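Kodosmont shirt folding set, part two: please read before training on it

README, revised July. This replaces the short note that shipped with the first upload, which said rather breezily that the data was "clean apart from a few slips." It was not, and several people lost time over that sentence, for which I am sorry. What follows is the longer and (I hope) more useful version, with the fault set out properly so you can decide what to keep.

What the set holds

There are 400 episodes of two arms working on light green cloth at a white table, nearly all of it T-shirt folding. Each episode has head camera video, joint positions for both arms, commanded and measured gripper opening, motor current at the grippers, and a plain text note from whoever was operating. The notes are uneven. Some run to a paragraph and some say "ok", and I have left them just as they were written, because the grumpy ones proved to be the most help in finding the trouble.

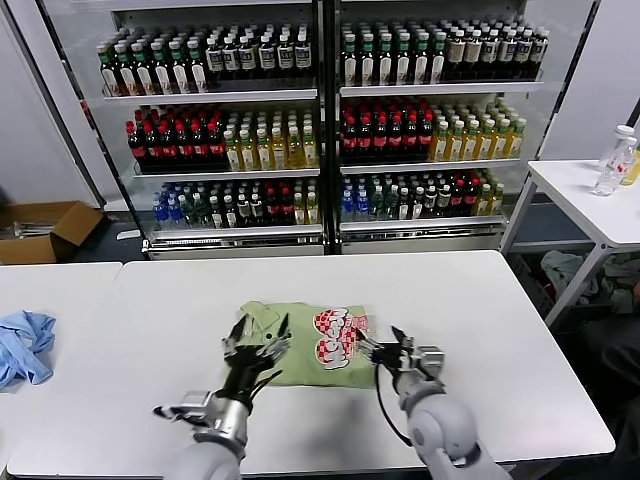
Green printed shirt between the two hands, light blue cloth on the neighboring table.

What went wrong

The short version is that the right gripper would sometimes stop obeying the open command while it was holding cloth. The arm carried on with its path as if nothing had happened, so the shirt went along with it, and by the time the left side had let go there was a twist or a drag where a fold should have been. In the logs you will see the commanded opening jump up while the measured opening stays flat. The longest of these holds lasted 17 seconds, which feels like a very long time when you are standing beside it with your hand over the stop button.

We first took it for a grasping problem and spent a good while fussing over finger pads and approach angles. New pads made the folds a little neater and did nothing at all for the fault. Then Arnout Verbruggen sat down with the current traces one evening and noticed that every stuck hold began with the wrist turned well outward. From there it was quick work. The signal cable to the right gripper had a worn conductor close to its connector, and turning the wrist far enough pulled the worn part open. The driver, which came to us with the Ekeron control package, answered a lost signal by keeping the last command it had heard. For a closed gripper that means staying closed, and it raised no alarm.

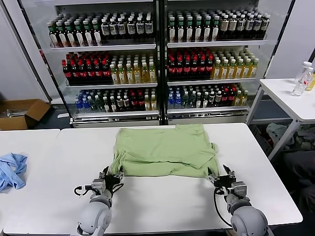 Heinonen wrote to us after the first upload: we saw the same flat line in our own logs and put it down to slow fingers, so please say loudly that the policy learns it. Ours began waiting at the corner with the cloth pinched, for no reason we could find, until we dropped the bad episodes.

I am saying it as loudly as a README allows. A model trained on the whole set may well pick up the pause, and it looks so much like caution that you could mistake it for good manners. Please filter first.

How the episodes are marked

Every episode has a field called hold_fault with one of three values. "none" means we checked the commanded and measured openings against each other and found no gap longer than 40 control steps. "short" means there was such a gap but it cleared by itself. "stuck" means an operator had to step in. There are 30 episodes marked "stuck", and we kept them in because they are good material for anyone building a fault detector – just please don't use them as demonstrations.
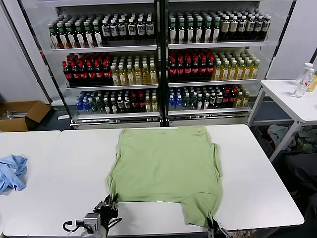

The marking was done by script and then looked over by hand, and the script has one weakness you should know about. If the operator pressed stop within a moment of the fault, the log ends before the gap grows long enough to count. We caught the ones we could by reading the notes, but I would not swear that we found them all. If an episode marked "none" ends suddenly with the right gripper closed, treat it with suspicion, and do write to us so we can fix the label.

Safety, if you run this on hardware

Please don't rely on the gripper opening when told to. We now compare commanded and measured opening on every control step and halt both arms when they disagree for too long. The driver has been changed to report a lost signal as a fault and bring the arms to a stop. The cable has been replaced and given a looser path at the wrist, with a clip to keep the bend away from the connector – and it goes on the morning checklist, next to the stop button test.

Keep your fingers out of the cloth while the arms are powered. It is very tempting to reach in and free a caught corner, and I have done it myself. A gripper that is holding its last command can get its signal back at any time, and then the arm and the hand both do things you were not ready for. Press stop, cut the power, and then help the shirt.

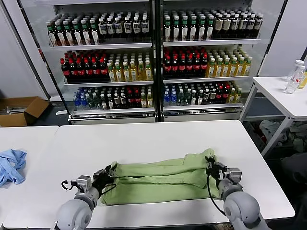

Maintained by: Drutatska Cloth Handling Team

Known gaps

Motor current for the left gripper is missing from the earliest episodes, where the logger was set up for one side only. The gripper clocks also drift slightly against the video, so line things up by the sync pulse at the start and don't trust the file times. We have not yet repeated the runs with the new cable. When we do, they will go up as a separate part with its own README, so that the two are never mixed by accident.

Corrections to labels are very welcome, even tiny ones. Send the episode number and a line on what you saw, and we will credit you in the change log unless you would rather we didn't.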